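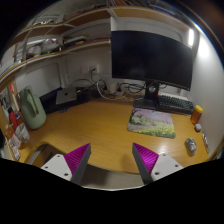
Nokik build log: grip pads, round three
Posted 12/3/25

The pads are on and they hold. I was going to wait until the write-up for the club was finished, but the write-up is stuck on the calibration section, so the hardware part goes here first.

Background for anyone coming from the club page. Nokik is our hand-held gripper, two fingers on a trigger with a wide camera behind them. You carry it around and do ordinary things with it, and the recordings go into training a small arm called Jaler that lives in the club room at Pickering. The fingers on Nokik and the fingers on Jaler come from the same files. If they differ, the arm learns a grasp it can't repeat. We had them differ for most of August and lost the recordings from that month.

My part of the project is the fingers. Other people have the trigger linkage, the mount and the software. I work on mine at home, at my desk, which is also where I do everything else.

The pads

Round one was flat. Flat pads are easy to print and bad at holding anything with a curve. A marker would pivot on the contact line and end up pointing at the floor.

Round two had ridges running straight across the finger. These held a marker well if it lay one way and let it slide if it lay the other way, along the grooves. I tested this more times than it needed because I wanted to be wrong about it. The print had taken most of an evening and I had made a spare set.

Round three has fine diagonal ridges. The left and right pads are mirrored, so when the fingers close the ridges cross. An object lying along the grooves of one pad is lying across the grooves of the other. The filament is magenta because magenta was the flexible spool we had left. It has a side benefit in the recordings, where the pads are easy to pick out from almost anything in a normal room. The tracking script now uses the color to estimate how far the fingers are open. It worked on the first try with a threshold someone had left in the code from a different project, and I have not looked into why.

Screws

The pads and fingers are separate parts. The finger bodies are hard plastic and fasten at the base with small screws. I drew the holes 0.2 mm undersized on the first set, on the theory that the screws would cut their own thread. They did, and then after a few removals they had cut all of it away. The current set has clearance holes and nuts behind. It takes longer to assemble and I no longer have to reprint a finger every time I want to swap a pad.

If you are printing from the shared folder, use the files with "clr" in the name. The others are still there because the assembly drawing links to them and I haven't redone the drawing.

Test numbers

The test is simple. Pick up the object, lift it, turn the wrist a quarter turn each way, put it down. A pass means the object did not shift enough to see in the recording. We do 30 tries per object per pad.

Marker, round two pads: 20 of 30.
Marker, round three pads: 30 of 30.
Small screwdriver, round two: 24 of 30.
Small screwdriver, round three: 30 of 30.

Two objects is not a test suite. I know. The full object list is eleven items and includes an egg, which I am putting off.

I also don't trust a perfect score. The quarter turn is slow, and I am the one doing the turning, and I designed the pads. The next run will be done by someone else in the club with no instructions beyond the sheet.

What the camera sees

The lens is very wide. That was a decision made before I joined and I argued against it for a while. It bends straight walls and it takes in far more of the room than the job needs. At my desk it gets the monitor, the shelves, the power strip and every cable I own, all at once, when the object of interest is between the two fingers.

I have come around on it. The software works out where the gripper is from whatever fixed features it can find, and a cluttered desk gives it plenty. The bad cases are blank ones. At the club we have a long white table against a white wall, and tracking there drops out if you move at anything above a crawl. At home it has not dropped out yet. The cables stay as they are.

Reflections are a real problem, though. My desk has a glossy finish and the overhead light shows up in it as bright patches. When the gripper moves, the patches move too, and the software takes some of them for features on the surface. The estimate then drifts slowly to one side. You don't notice until the recording says your hand is inside the wall.

Things I tried for this, in order. Turning off the overhead light, which fixed the reflections and made the picture too noisy to use. Moving the lamp, which moved the reflections. Masking the desk surface in software, which works but also throws away the part of the picture where most of the action is. A dull cloth over the work area was the best of them and is what I use for recordings that count. Without it I still get usable data if I keep the motion short.

The black area along the bottom is also a mask. It covers the part behind the fingers where the hand would be, so that the arm doesn't learn from something it will never have. The border is wavy because it was traced by hand. A cleaner one is on the task list at low priority.

Data so far

We have 3221 recordings in the set after removing the August ones. They vary a lot in quality. A large share are pick-and-place on the club table, which is the least interesting task and the easiest to record while waiting for a print. I would like more from people's homes, with normal objects in normal places. If you are in the club and have the second Nokik, please record some at your own desk before you hand it on, and don't tidy first.

Name the files the way the sheet says. The loader sorts by name, and it will put anything it can't parse at the front of the list without a warning.

Trerkamport

The regional meet at Trerkamport has published its rules for student teams. The parts that matter to us: the arm has to run without a network connection, the gripper has to fit through a square opening before the run, and the pads have to be removable for inspection. We meet the third one now. The second is fine with the fingers closed and fails by 4 mm with them open, so the start position needs to change. The first is not mine, and the person it belongs to has been quiet.

Next on my list

Wear. Flexible filament rounds off at the ridge tips and I have no figure for how fast. I will mark one pad set, leave it on and photograph it every few hundred closes.

A thinner fingertip. The current one is too thick to get under a flat object, such as a coin or a card. You have to drag it to the desk edge and take it from there, and Jaler has so far not picked up that trick.

The drawing. After the calibration section.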